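Tarka hand-held gripper, pair, with open day session
Listed under: Hand tools for robot teaching
Page last updated 5/14/22

We've sold the Tarka for a while now and I keep getting the same question by email: what's it like to use for more than two minutes? So I've rewritten this page around the open day we ran with Fekton, where people got to pick one up and have a proper go. If you only want the spec and the ordering notes, they're at the bottom.

What you get

Two hand-held grippers, one for each hand, a spare set of jaw pads, a charging lead and a padded bag. Each gripper opens and closes with a squeeze of the fingers, and the arms move together so whatever you're picking up ends up in the middle. There's no motor in the hand-held version. You do the work, and the recording goes off to train the arm later on.

If you already own the older single unit you can buy one more and pair them up, but do tell me which one you have before you order, as the mounts changed.

How the open day went

I'd planned a neat talk with slides. I got through four of them before somebody asked if they could just try it (fair enough!), and that was the end of the talk. Fekton had brought their small arm along and set it going at one end of the room on a sorting job, taking bits out of one tray and putting them in another. It's slow to watch and people still stood there for ages. I did too.

The hand-held side was busier. We had 16 people booked and 22 turned up, so we ran short turns and I went without my lunch. The job was tidying: a muddle of small household things, a box to put them in, two grippers, off you go. Sounds like nothing. Then you try to pick up something smooth and round with two flat pads and you start to see why the robot people get so worked up about it.

A few things I noticed from watching so many first goes one after another:

Everybody squeezes too hard to begin with. The pads have a texture to them and they grip better than you expect, so you can ease right off.

People forget the second hand. They'll chase a bottle all over the table with one gripper while the other just hangs there. Once they start using it to steady things or nudge them round, they speed up a lot.

Plugs and chargers are a good test piece. They've got flat sides, which helps, but which way the prongs end up pointing matters if you want to plug the thing in afterwards, and it's very easy to grab one at a daft angle and have to put it down again.
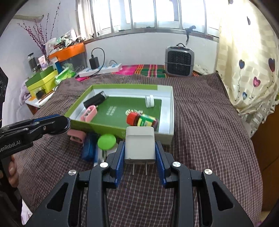
Cloth is the other thing I'd warn you about. A tablecloth looks nice and stops things rolling off, but it rucks up when you push against it, and small items sink into the folds. Some of the Carrillo people liked that, as they want their recordings to be a bit untidy, like a real house. If you're after clean, repeatable runs then use a bare table or tape the cloth down at the corners.

By the end of the day we had 121 finished recordings, which pleased Fekton no end. I was mostly pleased that both grippers still worked — they'd been dropped, I should think, by every single person there.

Spec and ordering

Sold as: pair, or single unit for existing owners
Action: manual squeeze, both arms move together
Pads: textured, push-fit, spares included
Guarantee: 2 years, pads not covered
Works with: Berkunano recording software, current version only

The Berkunano software isn't included. You'll need your own licence, and please check it's up to date before you ring me to say the gripper isn't showing up. Pads wear at the tips first. Swap both at once or the grip goes lopsided.

We're doing another open day in November, same sort of thing, with longer turns and (I promise) fewer slides. Anyone who buys a pair before then gets a place, and you're welcome to bring your own awkward objects to pick up. Nothing full of liquid, please, unless the lid screws down tight. To book or to order, use the form on the contact page and put Tarka in the subject line.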